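8 Jun 2026

The second draft of the Gadwood book is done. It came in at 332 pages, which is longer than I wanted, and I've decided to leave it alone for two weeks before I cut anything.

I said in my last post that I'd write something about point of view, because it's the thing that gave me the most trouble this time. The first draft had one narrator, the ferry clerk, and she had to be present for everything that mattered. That meant she overheard a lot. She stood behind doors, she came back for her gloves, she happened to be on the stairs. When I read it through in the spring I counted the chapters where she learned something by accident and stopped counting when I got annoyed.

So in this draft there are two narrators. The clerk still has the Fledport chapters. Her brother gets everything that happens in Rindville, and he gets it in third person, past tense, with a bit more distance. I tried first person for him too, but the voices kept sliding together. They grew up in the same house and they'd use the same words for things, so it was realistic and also very hard to read. You'd get half a page in before you knew whose head you were in. 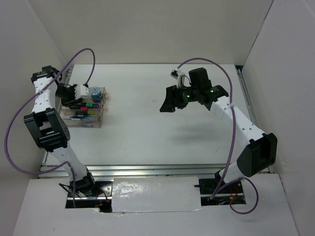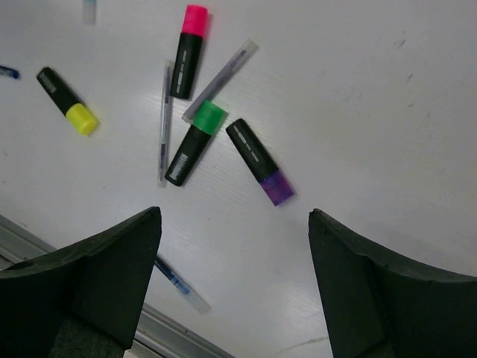
Third person fixed most of that. It also let me keep something from the reader that he knows and she doesn't, which I couldn't do while he was saying "I" on every page. I've read plenty of books where a first-person narrator hides a fact for the sake of a twist, and some of them are good, but I always feel a little cheated. With him at arm's length the gap feels fair to me. I may be wrong. My writing group was split on it, and one reader thought he came across as cold until the flood chapter.

That reader had a point about the opening. His first chapter was mostly him walking to work and looking at buildings. I cut it from 14 pages to nine and started it with the argument at the boatyard, and the walk now comes after, when he has something to be upset about. The buildings are the same buildings. I barely changed the sentences.

The other big change is the letter. In the old version the clerk read the whole thing aloud to her aunt, and it ran on for most of a chapter. Letters in novels are hard. Real ones are full of weather and apologies for not writing sooner, and if you take that out they sound like a lawyer wrote them. Now she reads up to 92 words of it, depending on which version I keep, and the rest of the scene is the aunt trying to get the stove lit and not answering. I like it much better.

Still on the list for the next draft:

- The timeline in the middle is off by a day somewhere between the funeral and the auction.
- The dog disappears after chapter six.
- I need a better name for the hotel. I've been calling it the Shehu as a placeholder and I've gotten used to it, so it may stay.
- Too many people shrug.

While the draft sits I'm going to work on the short story I dropped in the winter, the one set in a dentist's waiting room. It has a decent first page and no ending. If you've changed point of view partway through a long project, I'd like to hear whether you rewrote from scratch or converted what you had. I converted, and I keep finding a stray "I" in the brother's chapters — three yesterday, all of them in dialogue tags.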